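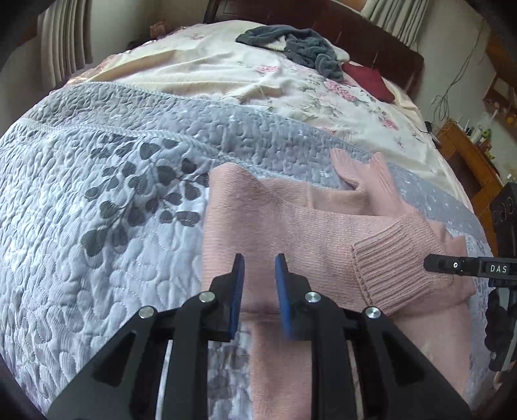
Setting Up a Month-Long Blogging Challenge

Guidance for members of the Jedum Writers' Network
Updated 22/05/2020

A blogging challenge asks participants to publish on their personal blogs at regular intervals, following a shared list of prompts. The network has hosted challenges of different lengths, and this guide sets out the procedure now used by the Belville and Trurnley chapters. It is intended for members who wish to organize a challenge for the first time. Members who only wish to take part may go directly to Step 5.

Before you begin

You will need a blog on which you can create a fixed page, an email address that participants may use to reach you, and a simple spreadsheet. No special software is required. Organizers should also have a second member who can take over if they become ill or lose access to their account. At Trurnley this role is called the reserve host.

Step 1. Choose the length and the pace

Decide how many posts participants will be expected to publish. A daily challenge is the best known form, but it is also the one most people leave early. The first Belville challenge in May opened with 86 registered blogs and closed with 23 that had answered every prompt. Many of the others had written very good posts and stopped in the second week.

For a first challenge, the network recommends a pace of 5 posts per week, leaving the weekend free. Participants with jobs or young children can use the free days to catch up. If you prefer a daily schedule, state clearly on the challenge page whether missed days may be made up later.

Step 2. Write the prompts

Prepare the full list before registration opens. A prompt should be one or two sentences long and should be possible to answer in several ways. "Describe a meal your family repeats every year" works well. "What did you cook yesterday?" tends to produce very short posts.

Mix the types of prompt throughout the month. A workable list contains memories, opinions, short lists, photographs and letters. Place the more demanding prompts in the middle of a week and the lighter ones at the end.

Take care with prompts on holidays and religion. Participants do not all keep the same celebrations, and a prompt such as "My favorite tradition" leaves room for everyone. The same applies to prompts about parents, partners and money. Ximena Barrientos, who edits prompt lists for the Belville chapter, marks each sensitive prompt with an alternate that may be used without explanation. New organizers are encouraged to do the same.

Step 3. Publish the challenge page

The challenge page is the one address you will give to all participants. It should contain:

The name of the challenge and its first and last day
The complete list of prompts, numbered
The rules on late posts and on post length
The title format participants should use
Your contact address and the name of the reserve host

Ask participants to put the challenge name and the prompt number in every post title. Readers who arrive in the middle of the month can then find their way back to the beginning. Keep the name short – long titles are cut when they appear in feeds and email notices.

The network does not set a minimum length. Where an organizer wishes to set an upper limit, 700 words is suggested. Posts longer than this are seldom read to the end by people who are also writing every day.

Step 4. Open registration

Registration should remain open for at least one week. Collect the name or pen name of the blogger, the address of the blog, and an email address. Do not ask for home addresses or dates of birth. Enter each registration in the spreadsheet on the day it arrives and send a short confirmation.

Publish the list of participating blogs on the challenge page only after each person has agreed to appear on it. Some members keep semi-private blogs and prefer to be left out. They may still take part.

Step 5. Take part

Participants should read the whole prompt list before writing the first post. It is permitted to draft ahead, and most people who finish do so. Use the scheduling function of your blog if you know you will be away.

Each post should answer the prompt in its opening paragraph. After publishing, visit the blogs directly above and below your own on the participant list and leave a comment on each. This practice was introduced by Baltasar Pereyra at the Herrera chapter and has since been adopted by the others. A comment may be brief, but it should refer to something in the post.

If you miss a prompt, continue with the current one. Return to the missed prompt when you have time, and keep its original number in the title.

Step 6. Maintain the challenge during the month

Check the links on the participant list once a week. A blog that has moved should be updated, and a blog that has been deleted should be removed after one email to its owner.

Post a short weekly notice on your own blog with links to several entries. Choose different blogs each week. Organizers should not rank posts or announce favorites – the notice is there to help readers find their way around.

Complaints about comments should be answered within two days. The blog owner always has the right to remove a comment from his or her own blog, and the organizer does not need to approve this.

Step 7. Close the challenge

On the last day, publish a closing post with a final list of participants. Thank everyone who registered, including those who did not finish. Leave the challenge page online for at least one year and add the word "Closed" to its heading.

Delete the email addresses in your spreadsheet once the closing post has been published, unless a participant has asked to hear about the next challenge. Send the prompt list to your chapter for the shared archive, together with a note of any prompts that caused difficulty.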